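Boletim da Clorov - Software

Percepção: nova versão do filtro de superfície entra em teste na célula 2

A equipe de percepção começou a rodar na bancada a nova versão do Stelden, o módulo que separa o plano da mesa dos objetos antes de o planejador de preensão entrar em ação. A versão anterior, de janeiro, funcionava bem sobre fundo fosco e uniforme. Em superfície polida, tratava reflexos como se fossem volume e devolvia candidatos de preensão onde só havia tampo.

A mudança principal está na ordem das etapas. O plano agora é estimado primeiro, com a pose do punho vinda do controlador, e só depois a segmentação por cor é aplicada. Manchas claras sem altura sobre o plano são descartadas. Linhas finas, como emendas entre placas, deixam de contar como borda de objeto.

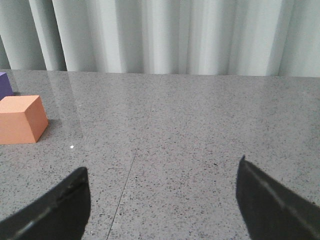 Percepção e planejamento

O tampo salpicado, com aspecto de granito, reúne boa parte do que atrapalhava o filtro antigo: o reflexo da cortina perto do fundo, a emenda que passa entre os dedos da garra e um pontinho branco isolado perto do bloco laranja. Os blocos de espuma ficam bem à esquerda, e o roxo aparece só em uma faixa estreita. Casos assim, com objeto parcial na borda da visão, agora recebem a marca "incompleto" e não vão direto para o planejador. O Pletis, que cuida do movimento, recebe antes um pedido de reposicionamento do punho.

O conjunto de avaliação tem 2126 quadros. Com o filtro antigo, 74 deles geravam ao menos um candidato falso sobre a mesa vazia. Kenji Wojcik, responsável pelo módulo, está revisando um a um os quadros desse grupo e pede que ninguém altere os rótulos até ele terminar. O tempo de processamento ficou em cerca de 70 milissegundos por quadro - aceitável para a célula, ainda alto para o controle em malha fechada.

Dois pontos seguem abertos. O limiar de altura é fixo e precisa virar parâmetro por célula. A marca "incompleto" também não aparece no visualizador, só no log, e quem depura pelo painel não vê por que o braço mudou de posição.

O código está no ramo espinoza do repositório interno. Para testar em outra célula, é preciso refazer a calibração entre câmera e punho e apagar o cache do plano. Erros devem ser registrados com o log completo e a versão do controlador.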